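Home Explore Saved Messages Log in

3 min read · thread

I promised a few of you I'd write up how I finally got back to sending real letters, so here goes, and please bear with me because I do go on a bit.

It started in January, when I found a shoebox of old mail from my grandmother and sat on the closet floor reading until my legs went numb. Her letters were mostly weather and soup! I loved every line.

So I made myself a small promise: 2 letters a week, one page each, to anybody I'd been missing. Some weeks it's been one. One week it was a postcard with a sandwich recipe on it, and I counted that.

Paper matters less than I thought it would. I splurged on a Korness pad (60 sheets, cream, very nice) and then found myself too scared to spoil it, so the first month went out on plain printer paper.

We use cookies to remember your settings. Accept / Manage

For addresses I keep a Bemine notebook. People move so much! Write them in pencil, friends, I'm begging you.

If you don't know how to begin, begin with what you ate. Or what's outside the window. My cousin writes back pages and pages about her tomatoes, and I feel like I've been over for a visit.

Best time for me is 7 in the morning, before the phone gets going. I stop when the page is full, even halfway through a story, and save the rest for the next one.

Oh, and the pen people asked about pens. Blue, always blue. Black makes me feel like I'm signing for a loan.
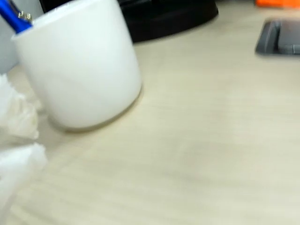
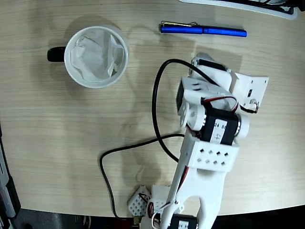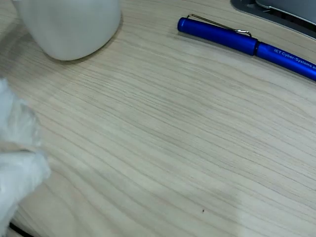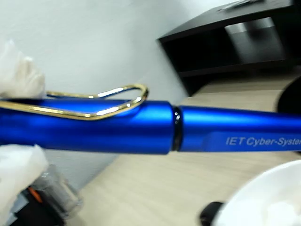

The last one is the blue pen close up, with its gold clip.

Anyway, if you'd like a letter, send me your address in a message and tell me what you've been cooking. I'm slow, but I do get there.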